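Cirkero Household Chores Project
Progress report to the Hundard Fund, January

Where we are

We set out to learn whether an ordinary robot arm can do the small tidying jobs that eat up an evening: clearing a table, putting away cups, stacking things where they belong. The short answer is that it can do parts of them, and some of those parts very well! Since the grant began we have logged 3,045 attempts at the bench in Netau, and the difference between the early runs and the recent ones is a joy to watch.

What works

Picking up a single block from an open table is now dull, in the best way. The planning software from Thygesen copes with blocks lying at odd angles, and we no longer stop to nudge them into place by hand.

What doesn't yet

Clutter is still hard. When pieces lean on each other the arm often picks the wrong one first, and the rest slide. Cups are harder than we expected - a rim gives the fingers very little to hold, and a small error in height is enough to spoil the grip. We also still depend on printed tags to tell the arm what it is looking at. A real kitchen has none, so we would not call this chore-ready.

At the bench 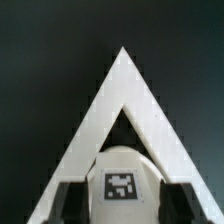
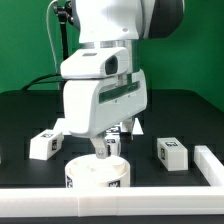 Cup and blocks, with tags on each.

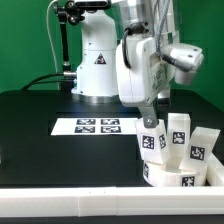 Next period

We have 2 goals. The first is to run the cup task with the tags removed, starting with one cup on its own and adding blocks only when that is steady. The second is to let the arm recover from a slip without a person stepping in, and we are excited about this one, as most of our lost time goes there.

Spending

We are within budget. We would like to move the money left over from travel into spare gripper fingers, and ask for your agreement to that before the next payment.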